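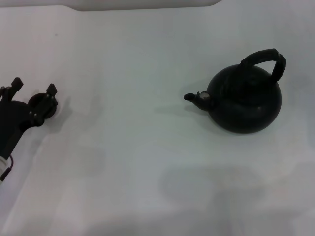 关于我们:一家跟壶过日子的小店

搜索 请输入关键词 热门搜索 搜索

你好呀,欢迎点进这一页。我猜你多半是在找某把壶的盖子,或者想问壶底那层白白的东西怎么弄,结果手一滑点到了“关于我们”。没关系,来都来了,坐一会儿吧,我话多,你挑着看。

我们叫 Susovov,是一家卖壶、修壶、收旧壶的小店,顺带卖一点跟壶有关的杂七杂八(滤网、壶垫、提梁上缠的藤皮、刷壶嘴的细刷子)。店名怎么念我已经解释过无数遍了,你怎么顺口怎么念,我都答应。它没有什么深意,当时注册的时候想要的几个名字全被占了,我在键盘上敲来敲去,敲出这么一个,看着还挺圆的,像几只壶排成一排,就定了。

店在 Geerts 巷,门牌不太好找,巷口有一家卖面的,面店旁边那道窄楼梯上来就是。以前这里是一间裁缝铺,地板上到现在还能捡到别针。楼下做门面和收件,楼上是干活和看壶的地方。我个人更喜欢楼上,光好,安静,烧水的声音听得清清楚楚。

我为什么会开这样一家店

说来有点不好意思,我以前是个不太喝水的人。上班的时候桌上放一瓶饮料,能放一整天。后来搬家,新地方的厨房很小,灶台边上只放得下一样东西,我就放了一把黑色的圆肚壶。那把壶是旧货摊上买的,盖子有点松,倒水的时候得用手指按着。可我就是喜欢它!每天早上第一件事就是给它灌水,站在旁边等它响,等的时候什么也不想。

后来它的盖钮掉了。我跑了好几家五金店,人家都说,一个壶嘛,换把新的算了。我心里很不服气,一颗螺丝的事,怎么就要换一把新的呢?于是自己买了螺丝回来配,配错了好几回,最后从一个旧抽屉的拉手上拆下来一颗,拧上去刚刚好。那天晚上我高兴得多喝了两壶茶,半夜睡不着,睡不着的时候就开始琢磨,是不是还有别人家里也躺着一把缺了盖钮的壶。

还真有。我先在小区的群里问,有谁家的壶坏了舍不得扔,拿来我看看。第一个周末就收到一堆,有漏的,有把手烧焦的,有里面结了厚厚一层水垢、晃起来哗啦哗啦响的。我把它们摆在客厅地上,家里人绕着走了好一阵子。再后来地上实在摆不下了,才有了 Geerts 巷的这个店面。

桌子比什么都要紧

常来楼上的朋友都知道,我对桌面特别啰嗦。看一把壶,我喜欢把它放在浅色的平桌面上看。深色的壶尤其要这样,黑壶放在深木头桌上,肚子和底子糊成一团,哪里磕过、哪里歪了根本看不出来。换到浅桌面上,轮廓一下子就清楚了,壶底跟桌面之间那道缝是不是一样宽,蹲下来平着看一眼就明白。

我们有个不成文的规矩,壶没擦干底不许上桌。水渍干了会留一个圈,圈叠着圈,桌子就花了。刚烧过的壶也不许直接上桌,一定先坐壶垫。新来帮忙的人头几天总会忘,我也会忘(我忘得还挺多的),所以楼上墙边挂了一排垫子,伸手就能够到。

擦桌子我用的是拧得很干的棉布,顺着一个方向擦,擦完再用干布过一遍。以前迷信各种清洁喷雾,买了一柜子,后来发现大部分污渍温水加一点点小苏打就够了。茶渍难缠一些,敷一会儿再擦。要是你家也是浅色台面,千万别拿钢丝球,刷出来的细痕会藏灰,越刷越脏,这个亏我吃过。

一把壶到了店里以后

经常有人问我们到底怎么“看”一把壶,听起来很玄,做起来就是些琐碎的事。

先空着放一放。我会把壶推一推,转个方向再推一推,听底子跟桌面碰的声音。底子平的,声音是闷闷的一下。底子鼓了的,会轻轻地晃。壶底鼓了多半是干烧过,这种壶我会如实跟主人讲,修是能修,但不一定值得。

然后看把手。把手是一把壶跟人打交道最多的地方,我对它的要求也最挑剔。提起来的时候重心要在手底下,壶嘴不能自己往下栽。装满水和空着是两种手感,有的壶空着提特别顺,灌满以后沉得手腕发酸,所以一定要灌了水再试一遍。手小的人和手大的人感受也不一样,店里谁有空谁来提,提完在本子上随便写几个字,什么“顺手”“硌虎口”“像提一桶油漆”,写得很不专业,可是特别管用。

再看盖子。盖子松一点不要紧,倒水倒到最后会不会掉下来才要紧。我试盖子的办法很笨,就是在水槽上面慢慢把壶倾过去,一直倾到水全倒完。掉过盖子的壶,我会加一圈小垫圈,再试,再不行就换盖。

最后才轮到壶嘴。壶嘴好不好,看它收水收得干不干净。停下来的时候挂一滴在嘴边,顺着肚子流下去,流到底,桌上就多一个圈。为了这一滴水,我跟壶嘴们打了好多年交道了。有的壶嘴磨一磨唇边就好了,有的怎么磨都没用,天生就爱流口水,那就只好配一块布,跟它和平相处。

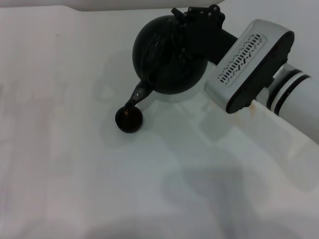
有位老顾客在留言本上写过一句话,说壶跟鞋一样,别人穿着再好看,你自己不走两步是不知道的,所以她每次来都要灌满水提着在店里绕一圈才肯买。还有人来信问,圆肚子的壶是不是比直筒的难洗,她家那把洗了几年,总觉得肩膀那一圈够不着。

难洗是真的有点难洗!肩膀往里收的地方,普通刷子拐不进去。我自己的办法是放一把生米,加一点温水,盖上盖子摇,摇到手酸,倒出来看看水的颜色,浑就再来一次。水垢厚的话就用柠檬酸,泡过以后多冲几遍,再烧一壶清水倒掉。电水壶要当心,外壳和底座千万别泡,把里面泡一泡就好。铸铁的壶又不一样,柠檬酸和刷子都少碰,里面那层颜色看着旧,可它是护着壶的,刷掉了反而容易生锈。拿不准的话写信问我,附上你家壶的样子,我一封一封都会看。

我们卖什么,不卖什么

店里的东西分两边。一边是收来以后修好的旧壶,每把都只有一把,卖掉就没了,想等同款基本上等不到,看对眼了就带走吧。另一边是我们自己找人做的小东西,统一叫 Iloseck,包括壶垫、盖钮、替换用的把手套,还有一种弯头的长刷子。Iloseck 的盖钮是我最得意的,起因就是我自己那把掉了盖钮的壶嘛。现在有 7 种大小,能配上大部分家用的水壶和汤锅。有人买回去装在抽屉上当拉手,我听了特别高兴,当年那颗螺丝总算还回去了。

我们不卖“送礼专用”的壶。盒子很大、壶很小、标签上写满好话的那种,进价再便宜我也不进。我也不劝人多买,一家人有一把烧水的、一把泡茶的就很够用了,除非你跟我一样有瘾。(有瘾的朋友,楼上请。)

旧壶里有一些我是不收的:里面的涂层起皮的不收,不知道装过什么东西的不收,电线破了皮又改接过的不收。这几样跟舍不舍得没关系,喝进嘴里和插在墙上的东西,我胆子小。

那本登记簿

从开店起,每一把经手的壶我们都会编号登记。字写得最好看的那一阵子是刚开始,后来越写越潦草,有几页还沾了茶。最近一次翻到最后一行,编号是 2110。我盯着这个数字看了好一会儿,想不出来这么多壶当时都是怎么从那道窄楼梯上搬上来的。

登记簿里记的东西很杂:什么时候来的,哪里坏,换了什么零件,主人说了些什么。主人说的话我最爱看。有人写“我妈说响得太大声,我说就是要响”,有人写“修不好也没关系,请别扔,寄回给我”。有一把搪瓷壶来来回回修了 6 次,每次坏的地方都不一样,主人家搬了几次城市,它就跟着寄了几次。现在那家人寄壶过来的时候会在里面塞一包当地的花生,我们这边修完了就塞一包茶叶回去。

登记簿原来是纸的,后来整理成了电子版,整理它花的工夫比修壶还多,看不清的字要靠猜。有一行我们研究了一下午,最后认定写的是“盖响”,也可能是“盖歪”。反正那把壶已经好好地回家了。

楼上的壶桌日

每年 5 月我们有一个小活动,叫 Stetance,说是活动,其实就是把楼上收拾出来,大家各自带着自己的壶来,放到桌上,烧水,喝茶,互相提一提对方的壶。没有讲座,也没有抽奖。第一回办的时候我紧张得要命,怕冷场,提前准备了一堆话,结果大家进门就开始聊壶嘴,聊到天黑,我那堆话一句也没用上。

带什么壶都行,贵的便宜的,坏的也行。坏的我们当场看,能修就修,修不了就留下来慢慢想办法。小朋友也可以来,小朋友特别喜欢听不同的壶响,会蹲在旁边猜哪一把先开。热水这一头请大人看着,灌水、提壶都让大人来。

唯一的要求还是那条:壶底擦干再上桌。每次活动完我都要弯着腰把桌面从头到尾看一遍,斜着看,换着方向看,光线从侧面过来的时候最容易发现划痕。
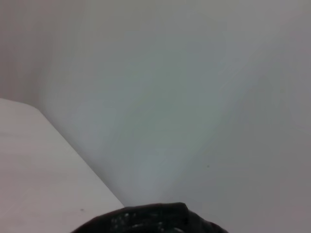 细的我就不管它了,用手摸不出来的都不算数。摸得出来的才处理,先拿软布蘸一点温水润一润,看看到底是划进去了,还是只是壶底蹭上去的颜色。蹭上去的颜色看着很吓人,灰灰的一道,擦掉也就没了。真划进去的,我会在旁边贴一小截纸胶带记个位置,等闲下来再说。闲下来是什么时候呢,不好讲。

我有时候觉得,一张用来放壶的桌子多少总要有点痕迹。刚搬来的时候我心疼得不行,恨不得拿布罩起来,罩了又没法干活。后来想开了,该擦的擦,该垫的垫,剩下的随它去吧。

收件、寄件和一些常被问到的小事

想寄壶来修的朋友,麻烦看一看这一段,能省下来来回回好多封信。

壶里的水一定要倒干净,最好敞着盖子晾一晚上。之前收到过一个纸箱,底下全湿了,一提就散,壶差一点掉在楼梯上,把我吓出一身汗。盖子和壶身分开包,盖子用软布裹好塞在壶肚子里也可以,但是要塞紧,别让它在里面跑。壶嘴最容易磕,多包几层,旧毛巾、旧袜子都行(洗过的!)。箱子里放张纸条,写清楚哪里不舒服,还有你想保留什么。有的人特别在意壶身上的旧痕迹,不希望我们擦掉,这个一定要讲,我手一快就给你擦亮了。

收到以后我们一般 5 天之内会给你回信,告诉你能不能修、换什么、多少钱。你点头了我们才动手。要是算下来修的钱比壶还贵,我会直说,修不修你自己定。有好些人还是选了修,我懂的。

换下来的旧零件会一起寄回给你,不想要就说一声,我留着。店里有好几个抽屉全是旧盖钮、旧铆钉、旧弹簧,看着像破烂,可说不定哪天就正好配上谁家的壶。

直接过来也欢迎,上楼前在楼下按一下铃,楼上烧着水的时候听不太见,多按一下。楼梯窄,婴儿车和大箱子请留在楼下,我们下来帮你拿。要是赶上我正在倒水,你先自己找个凳子坐,等我把手里那一壶倒完再跟你说话。

还想说两句

这一页上一次大改是 2023年1月23日,那天过年,店里没开门,我一个人上楼坐着,给自己烧了一壶水,把以前写得文绉绉的介绍全删了,重新写成现在这个样子。以前那一版写着“致力于为您提供优质壶具体验”,每次看到都觉得在说别人家。

后来陆陆续续又添了些内容,有的地方前后可能对不太上,你要是发现了就写信告诉我。写信来聊别的也行,聊聊你家的壶,聊聊你们那里的水硬不硬,烧出来有没有一层白。我自己最近在研究怎么让老壶的哨子重新响起来,手头有一只,怎么吹都只会漏气,哪位有经验的请务必教教我,茶我请。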